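Rewatching Farka, the Clockwork Goat

29/08/2024
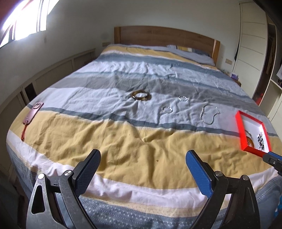
Is Farka worth going back to as an adult?

For the first two seasons, I'd say it is. The third is uneven, and the fourth I would only recommend to people who already like the show and want to see how it ends.

I watched Farka when it was on in the afternoons after school, and I hadn't seen a full episode since. My brother found the complete set at a library sale in Biralach and mailed it to me with no note. There are 117 episodes, most of them 11 minutes long, and I got through all of them this summer, usually two or three before bed.

If you never saw it, Farka is a mechanical goat who lives in the basement of a town hall and is supposed to ring the bell every hour. He doesn't like ringing the bell. In most episodes he tries to get somebody else to do it, and the town ends up on the wrong time. The mayor, Mr. Michailidis, has to give a speech at noon every day, so he is the one who suffers. That's the whole setup and it barely changes.

I had forgotten how slow it is. There's an early episode where Farka waits for a kettle, and the kettle takes nearly two minutes of screen time to boil. As a kid I must have sat through that without complaining. This time I reached for my phone, then put it in the other room, and after that I had no trouble with the pace.

The drawing is rougher than I remembered. Backgrounds are reused a lot, especially the street with the bakery, and Farka's left horn changes length between shots. The colors are good, though. Whoever painted the night episodes was working hard. "The Long Wednesday" has a dark green sky I can't think of seeing in any other cartoon of that period, and the rain in it looks scratched on by hand.

The music was by Santeri Mäkelä, who also did the voice of the bell. I didn't know that as a child and I doubt I would have cared. He used a small group of players, mostly clarinet, tuba and something that sounds like a toy piano. The opening theme is only 30 seconds long. I skipped it for the first few discs and then stopped skipping it. The closing theme is the same tune played slower, and in season two it has words, which I could still sing all the way through.

Season three is where Grekmont Pictures took over the production from the original studio. You can tell within a minute. The lines are cleaner, everybody talks faster, and there's a new character, a squirrel named Pip who explains the plot to the audience. I don't hate Pip. Some of the squirrel episodes are funny, and "Pip Buys a Ladder" made me laugh harder than anything in season one. But the kettle kind of episode is gone after that, and I missed it.

The voice of Mr. Michailidis also changed that year. The first actor played him as tired and the second plays him as angry. Tired was better. A tired mayor who still walks up the stairs to give his speech is a sad and likable person, and you want the clock to be right for his sake. The angry one mostly shouts at the goat.

Season four has seven episodes and was clearly made in a hurry. Three of them are clip shows. The last one, "Noon," is fairly good. Farka rings the bell on time, the mayor gives his speech, and we finally hear the whole thing. It's about drains. I won't say more than that in case somebody reading this wants to track it down.

On the discs themselves: the picture is soft and the sound on disc 4 drops out in two places. Subtitles are in English only. There's a booklet with an episode list, and the list has the season two titles in the wrong order, so go by the menu on the disc. The one real extra is a commentary on "The Long Wednesday" in which two of the animators mainly talk about where they used to eat lunch. One of them says the kettle episode took 400 separate drawings of steam, and the other one says it was fewer.

My sister-in-law asked if it would suit her kids, who are four and six. I told her to start with season three. They'll like Pip, and if they get attached to the goat they can go back. My own order would be season one straight through, then season two, then "Pip Buys a Ladder," then "Noon."

I'm lending the set to a coworker in September. After that it goes back to my brother, who says he wants to see disc 2 again and nothing else.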